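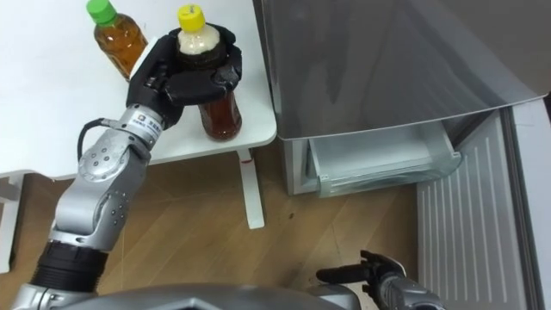

Glacier mass balance, third season

Nov 20, 2024

The stake readings from the Luroso glacier are now entered and checked, so I can put numbers to what most of us on the project suspected by the end of August. The ice lost more than it gained again. The specific balance comes out negative for the third year in a row, and the loss reached higher up the slope than in either of the previous two seasons.

A short note on method for those who asked. We drill aluminum stakes into the ice in a line up the center of the glacier and measure how much of each one is exposed at the end of summer. In March we dig snow pits near the same points and weigh cores to get density. Winter gain minus summer loss, converted to water equivalent and weighted by the area of each elevation band, gives the figure for the year.

There are 10 stakes. Three had melted out completely by the September visit and were lying on the surface, which means the readings there are a lower bound. Despina Softić filled those gaps with a degree-day model driven by the Altari weather station. I have kept her values in a separate column so that anyone using the file can drop them. Dropping them makes the loss look smaller, and I would advise against it.

The highest stake sits at 3071 meters. In the first season it still had old snow around it in September. This year it stood in bare gray ice, with the firn line somewhere above it. A glacier with no snow left on its upper part at the end of summer has no accumulation area to speak of, and it will keep shrinking even if temperatures stop rising tomorrow.

Snow depth in March was close to normal, so a dry winter does not explain the result. The melt season started early and a dust layer from spring was exposed by June. Leonardo Dal Bello thinks the dust accounts for a large share of the early melt. I think the warm nights in July did more. We don't have albedo measurements good enough to settle it.

One correction to my last post: I gave the length of the survey line as 1475 meters. That is the map distance. Measured along the surface it is longer, and the balance figures are not affected.

The data file has been updated. The density sheet for the lowest pit still has a typing error in the second row, which I will fix when I have the field book back from Leonardo.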